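Nov 16, 2024

I finished reading the Grutitholm protocol last night. It runs to 60 pages with the annexes, and most of the coverage I've seen seems to be based on the first two. I don't blame anyone for that. The first two pages have the handshake language in them, and the rest is customs codes, radio channels and a very long section on who pays for dredging.

For anyone new to the blog: Grutitholm is the island that sits between the Festby side and the Braner side of the strait. It has 1367 people on it, a school, two harbours and a border that was drawn with a ruler. For years the arrangement was that both sides claimed the northern channel and neither pushed it very far. Then the patrol boats started turning up more often, there was the business with the survey ship, and the two governments ended up at a table again after a long gap.

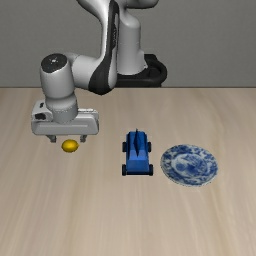
*Robot arm over a wooden tabletop, grey wall behind.*

The main thing the protocol does is freeze the claims. Article 4 says that nothing either side does in the channel while the protocol is in force can be used later as evidence of sovereignty. That sounds dull, but it's the clause the whole text leans on. A coast guard vessel can escort a ferry without its escort becoming an argument in a legal brief ten years on.

The second thing is the notice rule. Each side has to tell the other 12 hours before sending a government vessel through the northern channel, with an exception for search and rescue. I had expected something longer. The earlier draft that went around in February asked for two full days, and the Braner delegation was never going to agree to that with a patrol base just down the coast.

The third is the fishing annex, and I think it is weak. The quotas are carried over from the old agreement with no change, even though the fleets have changed a lot. There used to be plenty of small boats working out of the south harbour. Now there are a few bigger ones, and they can take their share of the cod in far less time. The annex says the numbers will be "reviewed in good faith", and gives no date for the review.

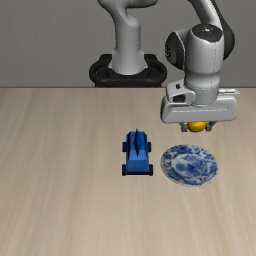 Ivan Hnatiuk left a long comment on my last post that I want to bring up here. He thinks I've been too easy on the notice rule. His point is that a rule with no penalty is only a request, and that either side could break it the first time it was inconvenient and then blame the radio operator. "You are reading it as law," he wrote. "They will read it as manners."

I take the point, though I'd answer it this way. The old agreement had penalties and they were never used once. Both capitals were too worried about what would come back at them. What did work, some of the time, was the phone line between the two harbour offices, and that was never written down anywhere. The new text does write it down. Article 9 sets up a line staffed day and night, with a log that both sides have to sign at the end of each month. A signed log is harder to wave away than a radio call that may or may not have been heard.

Ivan also asked about the Fuchs report, the one commissioned to map the seabed boundary. It is mentioned in a footnote on page 41 and nowhere else. I've asked both press offices for a copy. One sent me a link to the protocol, which I already had, and the other hasn't replied.
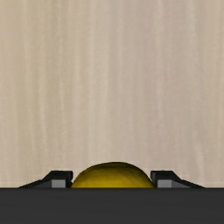 *Pale wood grain.*

I took the ferry over in the spring and spent a couple of days walking around both harbours. People there talked about the border a lot less than I do. They wanted to know if the winter sailings would be kept – the protocol says they will – and if they'd still need two sets of papers to bring a car across. They will, I'm afraid. The single permit was in the February draft and is gone from the final one. I couldn't find any explanation for that in the annexes, and the joint statement doesn't mention it.

My guess is that it was traded for the harbour line. The two clauses moved at about the same stage of the talks. It's only a guess, and if someone who was in the building wants to correct me, my email is in the sidebar.

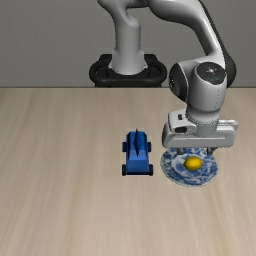 ## Still to come

Both parliaments have to ratify. The Festby side needs a simple majority and should have it. The Braner side is harder to call, with 3 members of the governing bloc already saying they'll vote against anything that leaves the channel question open. The vote there could slip into the new year.

If it passes, the notice rule starts thirty days later and the joint log begins on the first of the month after that. The dredging money isn't due until the next budget on either side, so the south harbour will stay as shallow as it is for at least another season.

I'll put up my notes on the customs annex once I've been through it a second time. There's a tariff line for salted fish that appears twice with different rates, and I'd like to check the other language version before I say it's a mistake.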